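Chapter 4
Inside the Desktop Computer

Chapter Outline
4.1 The case and how it opens
4.2 The power supply
4.3 The motherboard and its sockets
4.4 Memory and memory slots
4.5 Drives, drive cages and data cables
4.6 Closing the case and returning the unit to service

Learning Objectives
After completing this chapter, the student should be able to:
Name the main parts found in a tower case and state the purpose of each.
Place a tower in the correct position for bench work.
Tell a memory slot from an expansion slot by its shape and place on the board.
Trace a cable from one end to the other before disconnecting it.
Complete a bench record for a memory replacement.

Introduction

The first three chapters of this book treated the computer as a closed box. The student learned to connect it, to start it, and to judge from its behavior whether a fault was likely to lie in the software or in the equipment. In this chapter the box is opened. The work is not difficult, but it must be done in a set order and with clean hands, good light and enough room on the bench for the parts that are taken out.

Consider a case from the service records of Nigatu Office Supply, a firm that maintained 78 desktop computers for its own staff and for two neighboring schools. In November the service desk received a report that one machine would start, sound a series of beeps and show nothing on the screen. The technician on duty, Shewit Woldegiorgis, replaced the monitor cable and then the monitor. The fault remained. Only then was the case opened and the memory examined. One module was standing slightly higher in its slot than its neighbor. Once it had been pressed home the machine started normally, and the full repair, including the record, took 14 minutes. The two earlier attempts had taken most of a morning.

The case is used again in Section 4.4, where the meaning of start-up beeps is explained. For the present, it is enough to note that a technician who knows the inside of the machine will think of the memory sooner.

A tower is built to stand upright in use, but it is seldom serviced in that position. Before any part is touched, the power cord is removed, the side panel is taken off, and the case is laid on its side with the open face upward. The motherboard then lies flat like a map on a table, and a module or card can be pressed straight down into its slot. Small screws that are dropped will usually come to rest on the board, where they can be seen and must be picked up. 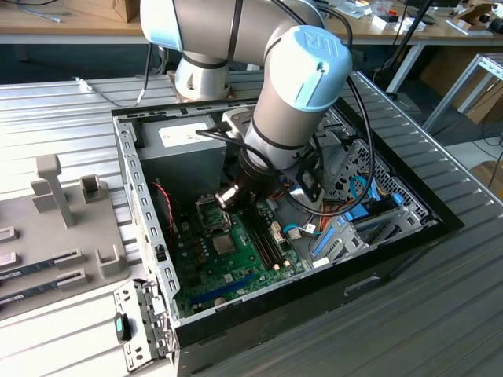 Figure 4.1 Tower case on its side with the panel removed. The power supply is at upper left, the motherboard below it, and the drive cage at right. The two black memory slots run diagonally across the board.

Students should study Figure 4.1 before going on and return to it as each section is read. The power supply is the easiest part to find in most towers, being a plain metal box with a label. The label gives the ratings that will be needed in Section 4.2. The processor socket is found on the motherboard, and in the figure it can be known by its silver retention frame. The expansion slot toward the bottom of the board is blue, but color alone is a poor guide. Makers choose slot colors to suit themselves, and the same color may mark different things on two boards.

Cables deserve particular care. The blue data cables near the drive cage are of the SATA type, described in Section 4.5. A cable of this kind is held by its plug when it is removed, never by the cord. Where several cables pass through the same space, the student should follow each one with a finger from end to end and write down both connections.

Before You Begin

Read the bench rules in Appendix B. Each student will need a wrist strap, a medium cross-point screwdriver, a parts tray and one copy of the Edix bench record. Classes that use the older Stelik record may continue to do so - the two forms differ only in the order of the entries.

Power supplies are not to be opened by students at any time. A unit that is suspected of being faulty is replaced whole.

Key Terms
bezel, drive cage, expansion slot, memory module, motherboard, power supply, retention frame, SATA cable

Warm-Up Activity

Work in pairs, with one closed tower to each pair. Without opening the case, sketch the back panel and mark where you expect to find the power supply and the motherboard. Allow 10 minutes. Keep the sketch in your workbook, as it will be compared with the open case at the end of Section 4.1.

4.1 The Case and How It Opens

The case supports the parts, protects them from dust and knocks, and guides the flow of air. Most tower cases have two side panels, of which only one needs to be removed for ordinary service. As a rule this is the panel on the left when the tower is viewed from the front, though the student should check the maker's guide before loosening any screw.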